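Why Does Wood Have Stripes?

Put your nose right up close to a wooden table, a door or the handle of an old spoon, and you'll find lots of thin lines running along it, some straight and some as wiggly as a river on a map. Those lines are called the grain, and they were made by a tree while it was busy growing up!

A tree grows taller at the tips of its branches, but its trunk grows fatter too, and that happens just under the bark. Every spring, when there's plenty of rain and sunshine, the tree makes a layer of pale, quick-growing wood. Later, toward the end of summer, it slows down (a bit like you after a big lunch) and the wood it makes is darker and packed more tightly. One pale band and one dark band together make one year. If a tree has been cut down, you can count the bands on the stump and find out how old it was. My favorite stump is in Kellach Woods, and it has 145 rings. I lost my place 3 times and had to start over, so do bring a friend to keep a finger on the spot.

So how do rings turn into stripes? Think of a rolled-up jelly cake. Cut across it and you see a swirl, but slice it the long way and you see lines! Boards are usually sawn the long way, from one end of the log toward the other, and that's why the rings come out as streaks.

Now and then you'll meet a dark, round spot called a knot, where a branch used to join the trunk. The grain bends around it the way water bends around a rock.

Would you like to collect some grain? Lay a sheet of thin paper on a piece of bare wood and rub it gently with the side of a crayon. Tables are good for this, and so are old fence boards, though you should ask a grown-up first and watch out for splinters.

Written by Razia Minhas | Contact us | © Grotumus Kids | Back to top

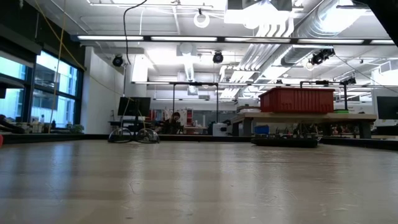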